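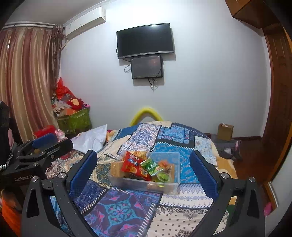

手持夹爪采集家居抓取数据：两种指垫与两种回放控制器的比较
Wistoren课程项目报告
组员：Yen-ting Poon、Paraschiva Moldovan

一、问题

Wistoren这门课的项目清单里，第四题原文是“验证手持夹爪采集的数据能否替代遥操作数据”。我们选了这一题，开题时就把题目改小了。“能否替代”这种问法在一个学期里做不完，而且清单后面附的参考材料几乎都是设备方自己写的，里面的成功率没有说明失败怎么算，也没有说明同一件物品试了几次才算一次。我们两个人读完以后的共同印象是：数字很好看，分母不知道在哪里。

改小以后的问题有三个：

1. 同一副手持夹爪，换指垫以后，软包装食品的抓取结果有没有可以分辨的差别。
2. 夹爪上的相机在普通卧室的光线和杂物条件下，画面够不够用来还原夹爪的轨迹和开合。
3. 把采到的轨迹放到实验室的Panska机械臂上回放，Sabatier控制器和课程自带的基础控制器相比，是否真有宣传中说的优势。

第三个问题是Paraschiva坚持加的。她上学期用过Sabatier，对它的平滑功能一直有保留意见。

先说结论，免得读者翻到最后：第一个问题有差别，但比我们预想的窄，只在一类物品上站得住；第二个问题的答案是够用，前提是接受一批数据直接作废；第三个问题我们没有看到足以支持换控制器的证据。

二、设备

夹爪。两副手持夹爪，左右手各一，结构相同。手指是连杆式，两指从两侧向中间合拢，转轴处是银色圆头螺钉，指杆上有细长的三角形镂空。原装指垫是蓝色的，表面有纹理，顶端是圆的。

镂空这一点值得单独写一句。设计上它减轻了重量，我们没有异议，可是对图像处理来说它是麻烦：背景会从镂空里透出来，手指的轮廓随着背后的东西变。我们第一版手指分割用的是颜色阈值，放在实验桌上很好用，搬到有花纹的织物上立刻就乱了，把布料上的深色块也当成了指杆。后来改成只认蓝色指垫，再根据连杆几何推出指杆位置，稳定很多。代价是碰到蓝色花纹的布料时又要重新调。我们在第五节再讲这个。

对照指垫。灰色平面硅胶垫，自己裁的，厚度尽量和原装接近，用双面胶固定。“尽量接近”的意思是用卡尺量过，但边缘裁得不算齐，这是我们第一个应当承认的弱点。Yen-ting裁了两批，第一批因为胶粘得歪，合拢时两片错位，全部丢掉没有计入。

机械臂。Trirnberg楼二层的Panska，末端装同型夹指。楼里只有一台，预约表排得很满，我们拿到的多半是晚上和周日的时段。

控制器。基础控制器是课程仓库里的位置控制加简单限速。Sabatier是付费模块，实验室有授权，说明书称它能在回放人手轨迹时“自动抑制抖动并保持接触”。我们把这句话拆成两个可以检查的说法：一是抖动变小，二是接触后物品不掉。

三、场地和物品

实验桌上的数据我们只用来调试。正式数据在住人的卧室里采，放置面是床。选床的理由在开题报告里写过：硬桌面给了夹爪一个不真实的好处，手指可以贴着桌面刮过去，桌面会把误差挡住；床面是软的，手一压就陷，物品跟着倾斜，指尖下探的深度很难保持一致。

床上铺的是拼布被面，颜色和花纹都很杂，有紫底的、亮蓝底的、米色带小黑点的，拼块之间有深色条和白色的线迹图案。指导老师看过以后建议换成单色床单，说这样分割会容易。我们没有换。如果一个方法要先把家里收拾成单色才能用，那么“家居场景”这四个字就应该从标题里拿掉。

物品放在一个浅的透明塑料盒里，盒里是各种包装食品。盒子带来的难点有两个：盒沿会反光，盒壁挡手指。反光的位置随着手的移动变化，在画面里是一道亮线，轨迹还原程序偶尔会抓住这道亮线当特征点。盒壁的问题更直接，手指张得太开就顶在盒沿上，张得太小又套不住袋子。

我们把物品分成三类：

甲类，软袋。表面光滑的膨化食品袋和糖果袋，里面有空气，一夹就变形。

乙类，小袋。扁的、内容物少的包装，常常互相压住。

丙类，小杯和硬块。形状固定，受力后基本不变形。

分类是在采集之前定的，采集中没有改过。这一点我们有意识地控制了，理由是上一届有一份报告把难抓的物品事后归到了“其他”，成功率因此好看不少。我们不点名，看过的人应该知道。

四、采集流程

每一段的做法：

（1）助手把盒中物品打乱，按清单报出目标物品。

（2）操作者双手各持一副夹爪，从盒子上方的起始高度开始，目标由哪只手抓由清单决定，另一只手停在旁边或者扶盒。

（3）只允许闭合一次。闭合以后没有夹住，这一段就记失败，不允许在同一段里补夹。

（4）提起，停顿，移到盒外，放下，张开。

（5）助手当场口头报结果，写进纸质记录，录像另存。

第三条后来引起了争论。Yen-ting认为人在家里拿东西本来就会补夹，禁止补夹等于把任务变得不自然。Paraschiva认为允许补夹以后“一次尝试”就没有定义了。最后按后者执行。我们现在仍然觉得这条规定可能低估了手持夹爪的实用性，但至少分母是清楚的。

指垫的更换顺序用抽签决定，每换一次都重新标定开合零点。操作者两个人轮流。没有做盲法，操作者看得见自己夹爪上装的是什么颜色的垫，我们想不出怎么遮。这意味着操作者如果心里偏向某一种垫，手上就可能多用一点力。我们互相问过，两个人开工前都以为有纹理的会明显更好，所以偏向如果存在，大概率偏向原装蓝垫。读第六节时请记住这一点。

五、数据清理

总共录了3,778段，清理以后可用的是3,368段。开题时承诺的下限是3,000段，所以数量上达标，不过我们不打算把“超额完成”写成成果。丢掉的那些段比留下的更能说明问题。

丢弃原因按出现多少排列：

轨迹丢失。人手移动快，画面糊，程序接不上。最常见的情况是手从盒子上方快速撤走的一瞬间。这一类里失败抓取的比例看起来偏高，道理不难想：没夹住的时候人会下意识地甩一下手或者收得更快。也就是说，清理步骤本身在偷偷提高成功率。这是我们在整个项目里最不放心的一处，后面给出的任何结果都应当打折看。

指垫识别错误。前面提过，靠蓝色识别指垫，遇到亮蓝色拼块时会把布当成垫。换成灰垫以后则相反，灰垫和浅色拼块混在一起。我们给两种垫分别调了参数，调完以后错误率相差不大，但“分别调参”这件事本身就让比较不再干净。严格的做法是在垫的背面贴同一种标记，两种垫用同一套参数。我们到采集后半程才想到，来不及重做。

另一副夹爪进入画面。双手操作时，左右两副会互相拍到。对方的蓝垫和自己的蓝垫颜色一样，程序有时会把对方的当成自己的，开合宽度因此突然跳变。处理办法很土：给自己的指垫设一个允许出现的区域，区域外的一律不认。土办法有效，只是当两只手靠得很近时仍会出错，这些段只能手工剔除。

记录不一致。纸质记录和录像对不上。多数是助手报得太快。以录像为准，录像也看不清的丢弃。

为了检查清理是否可靠，我们从可用数据里随机抽了100段，由没有参加该段采集的人重新判定成败。两个人的判定大部分一致，分歧集中在“提起后滑落、但仍落在盒外”的情况。按照流程，这算失败，可是当场的助手有时看到东西到了盒外就报了成功。我们据此回头把这类情况全部重看了一遍，统一改判为失败。改判以后，两种指垫的成功率都下降，蓝垫降得略少。

六、结果：指垫

这里不列一大张表。完整的分项数据在课程仓库，谁都可以重新算；正文只写我们认为经得起反驳的部分。

甲类软袋。蓝色纹理垫好于灰色平面垫，两个操作者各自的数据方向一致，换到左手还是右手也一致。失败方式也不一样：灰垫多在提起的一刻滑脱，蓝垫多在闭合时就没套住。后一种失败和垫的表面关系不大，更多是手指下探深度的问题。如果只看“已经夹到之后有没有滑”，蓝垫的优势会显得更大，但我们不建议这样报，原因还是分母。

乙类小袋。看不出差别。一天的数据偏蓝垫，另一天偏灰垫。小袋的难处在于把它从别的袋子下面分出来，两种垫在这一步都没有办法。蓝垫顶端是圆的，我们原来猜测圆头更容易插到袋子之间，录像里没有找到支持这个猜测的迹象。灰垫的顶端我们剪成了直角，照样插得进去，也照样常常带起两袋。

丙类小杯和硬块。两种垫都很容易成功，成功到没有比较的价值。若把丙类混进总成绩，两种垫的总成功率会被一起抬高，差距也会被冲淡。我们怀疑不少宣传数字就是这样来的：物品清单里放足够多的硬块，任何夹爪都显得很能干。

纹理本身究竟起多大作用，我们其实说不准。蓝垫和灰垫除了纹理，硬度大概也不同，手感上灰垫更硬一点，实验室没有合适的硬度计，没有测。所以结论只能写成“这一种原装垫在软袋上好于我们自己裁的这一种平面垫”，写不成“纹理提高抓取成功率”。中期汇报时我们的幻灯片上写的是后一句，这里更正。

另外，蓝垫用久以后纹理缝里会积包装上的油和碎屑。我们每换一组就擦一次，采集初期没有这条规定，初期的数据因此可能不利于蓝垫。两种误差方向相反，它们会不会抵消，我们不知道，也不想假装知道。

七、结果：相机

相机装在夹爪上，跟着手走，两根手指从画面下缘伸进来，目标落在两指之间。这种视角的好处很明显，闭合前的最后一小段看得非常清楚。问题出在别的时候。

第一，房间里的反光面比想象中多。墙上有黑屏电视，屏幕映出一块亮光，它下面还挂着一块发亮的黑色面板。程序在远处找特征点时很喜欢这些高对比的亮斑，可是反光的位置随视角变，拿它当固定点就会把轨迹带偏。我们手工画了一块遮罩把这片墙去掉，轨迹立即稳了。这个办法只对一间房有效，换一间就得重新画，谈不上通用。

第二，带竖条纹的缎面窗帘。条纹重复，程序容易认错一条，轨迹整体平移。它还会被风吹动。后来采集时一律关窗，空调也关掉，三月份还算可以忍受。换成夏天做，这条规定恐怕执行不下去。

第三，杂物其实帮了忙。收纳箱、玩具、纸箱这些东西形状各异，互不重复，是很好的特征。我们试过把墙角收拾干净再录，轨迹丢失反而多了。样本不多，只能算一个观察，不过它和“先整理环境再采集”的常见建议相反，值得下一组认真做一遍。

第四，手指遮挡。目标被夹到以后，手指和物品占掉画面下方一大块，能用的背景只剩上半部。如果这时操作者低头往下压，上半部也变成了床面，拼布花纹在近处糊成一片，轨迹最容易断在这里。偏偏这里就是接触发生的时刻，也是做模仿学习的人最想要的一段。材料里关于定位精度的说法，我们没有看到哪一份是专门在这个时刻测的。

总体评价：够用。可是“够用”包含了手工遮罩、关窗、分别调参和逐段人工检查，这些工时在设备介绍里从来不算进成本。我们粗看自己的工作日志，坐在电脑前检查的时间比拿着夹爪的时间长。

八、结果：控制器

从可用数据里挑出成功段，放到Panska上回放。物品和盒子原样搬到Trirnberg，放置面换成一块铺了布的海绵，因为床搬不进去。海绵的回弹和床不同，这个差异我们没有办法消除。

说法一：抖动变小。成立。用Sabatier时末端速度曲线确实更平，肉眼也看得出来。但是我们在基础控制器前面加了一个最普通的低通滤波以后，曲线也平了，两条线叠在一起很难区分。滤波器的代码很短，写它用掉了Paraschiva一个下午里的一小部分，剩下的时间花在说服Yen-ting相信它没有写错。

说法二：保持接触。没有看到证据。抓软袋时，两种控制器的滑脱都比人手操作时多，彼此之间的差别落在每天的波动之内。更糟的是，Sabatier的平滑会让闭合动作稍微延后，而手臂的上提没有同步延后，于是有些段里手指还没有夹紧就开始往上走。我们一度以为是自己接口写错了，按说明书从头配置过一遍，现象还在。最后把夹爪指令绕过平滑模块单独发送，这种情况基本消失。绕过以后再比，两种控制器就更加看不出区别了。

为了公平，也要写对Sabatier有利的一面。它的急停逻辑做得好，手指顶到盒沿时停得干脆；基础控制器会继续推，有一次把盒子推翻了。如果实验室看重的是安全，这是一个正当的理由。如果是为了成功率，我们认为目前没有理由付这笔钱。

还有一个两种控制器共有的问题。人手抓取时会根据看到的情况随时修正，回放不会。盒子偏一点，整段就落空。拿回放成功率来评价“采集数据的质量”，测到的多半是摆放盒子时的仔细程度。我们在海绵上画了定位线以后，成功率上升得比换任何控制器都多。

九、可以反驳我们的地方

答辩时大概会被问到的，先写在这里。

只有一间卧室、一张床、一个盒子。任何关于“家居”的推广都没有根据。

只有两个操作者，而且两个人都是写程序的人，知道什么样的动作容易让程序丢失轨迹。采到后来，我们的手不自觉地变慢变稳。换一个没有受过训练的人，可用比例多半达不到我们的水平。我们让一位同学试过几段，她的动作自然得多，数据也差得多。这几段没有计入总数。

灰垫是自制的，蓝垫是原装的，工艺不对等。

没有和遥操作数据比较。原题目要求比，我们没有做，原因是Panska的时段不够。所以原题的那个问题，本报告没有回答。

清理步骤偏向成功段，前面已经讲过。我们考虑过把轨迹丢失的段按纸质记录重新计入成功率，算过一版，软袋上蓝垫的优势还在，乙类依旧没有差别。这一版也放进了仓库，和正式结果分开存。

十、分工

Yen-ting Poon：指垫制作，采集操作，图像处理，第二、五、七节。

Paraschiva Moldovan：流程设计，采集操作，控制器接口和回放，第四、六、八节。

其余各节合写。第九节写得最久，两个人对“样本够不够”有不同看法，最后保留了较严的说法。

十一、给下一组的交代

双面胶每次换垫都要换新的，旧胶会让垫在受力时滑移，从录像里很难看出来，只会看到成功率慢慢变差。

标定开合零点的时候手指之间不要夹东西，纸片也不行。我们有一整个上午的数据因此重录。

夹爪螺钉用一段时间会松，合拢时两指不再对齐。每天开工前检查，拧紧即可，不要拧死，拧死以后连杆发涩。

在两种垫的背面贴同样的标记，开工第一天就贴。

纸质记录请用铅笔以外的笔写。

食品袋反复夹过以后会漏气变瘪，瘪了就不再是同一件物品。我们给每个袋子编了号，瘪了就换新的，换下来的放在Trirnberg二层的柜子里，标签写着“已退役”，请不要吃。

仓库里名为“final”的文件夹是中期版本，正式结果在“final_checked”。改名会弄断脚本里的路径，所以没有改。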